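The Well at Skerkent

My brother called at five in the morning to say the well had gone dry. He was standing in the kitchen of our mother's house with the tap open, and he held the phone up to it so I could hear the air coming through.

"Did you check the breaker?" I asked.

He had checked the breaker. He had checked the pressure tank, too, and knocked on it with a wrench the way our father used to. Our mother was asleep and he didn't want to be the one to tell her.

I live in Femham, two hours off if Route 124 is clear. I put on yesterday's clothes, filled both of the big camping jugs at the sink and left a note for my wife. Then I took the jugs back out of the car, dried the outsides, and put them on a towel, because the back seat was new.
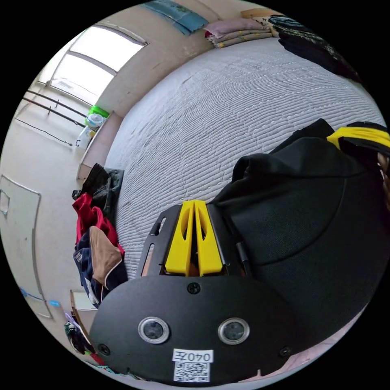 The house is the last one before the road turns to gravel. Skerkent used to have a school and a feed store, and now it has a gas pump that takes cards. When I pulled in, my brother was out in the side yard with the well cap off, shining a flashlight down the casing. He had tied a bolt to a length of fishing line and was letting it down.

"I'm at the end of the line and I can't hear water," he said.

"How much line?"

He didn't know. It was what had been on the reel.

Our mother came out on the step in her robe and asked why we were fishing in the well. So that was how she found out. She took it better than either of us had. She said it went dry the summer she was married, and that they hauled water from the Talebi in milk cans until September, and that the river was cleaner then. She asked if I'd eaten.

I made coffee out of one of the jugs. She went back to her room and started laying things out on the bed, since she had decided she would come to Femham with me. We hadn't discussed this. 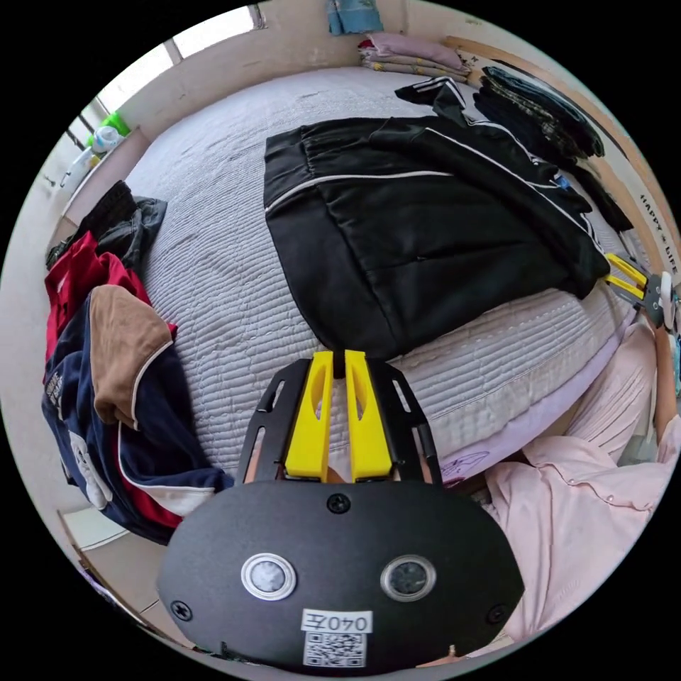 Black, with white piping.

The man from Drikden Well and Pump came at noon. He was younger than I expected and wore good boots. He lowered a meter on a tape, wrote something on his hand, and lowered it again. He told us the water had dropped below the pump and that he could set the pump deeper, but not by much. There were only 20 feet of hole left under it.

"And if that goes?" my brother asked.

"Then you drill."

My brother asked what it would cost, and the man said to lower the pump would be nearly 3000 dollars with the new pipe. To drill he couldn't say. It depended on what was down there. He had drilled one over the hill that hit water before lunch and another that never did, and he'd had to charge for both.
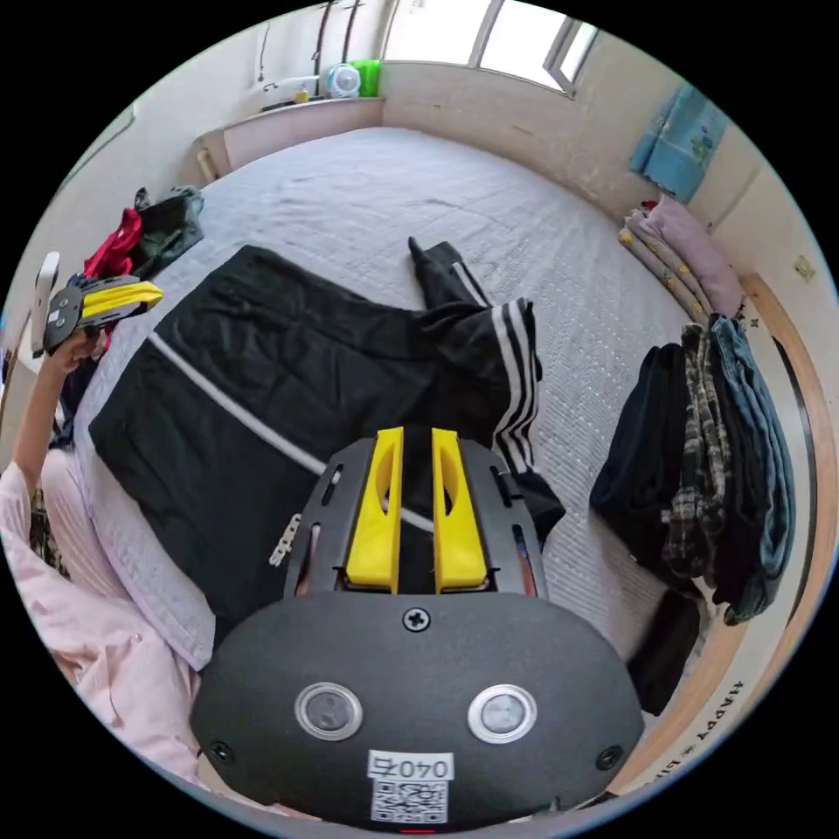 Femham Night Writers / Fiction / Spring reading

My mother had come out to listen. She had her purse over her arm.

"Lower it," she said.

"Mom, there's only 20 feet," I said.

"I heard him. I'm not going to need more than that."

The man looked at his boots. My brother went around the side of the house and I could hear him putting the wrench back in the shed, taking a long time over it.

She wrote the check on the hood of the truck. It came out of an account I hadn't known she had. When she tore it out I saw the number on the next one, 1097, and I thought about all the ones before it, the seed and the school shoes and the propane.

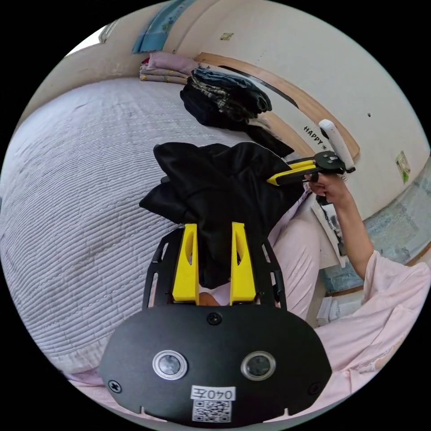
By four o'clock the pump was down and the man had the hose running into the ditch. It ran brown, then the color of tea. He told us to let it go an hour and then boil it until Saturday. My brother crouched by the ditch and watched it as if it might stop.

I asked my mother if she was ready to go.

"Go where?" she said.

"Femham. You were packing."

"That was when there wasn't any water."

She went in and I followed her as far as the kitchen. She opened the tap and it coughed, spat on the window and coughed again. She stood back from it with her arms folded. After a minute it ran, and she took the coffee pot off the stove and started washing it.

I left her the other jug anyway and drove home with the towel on the back seat.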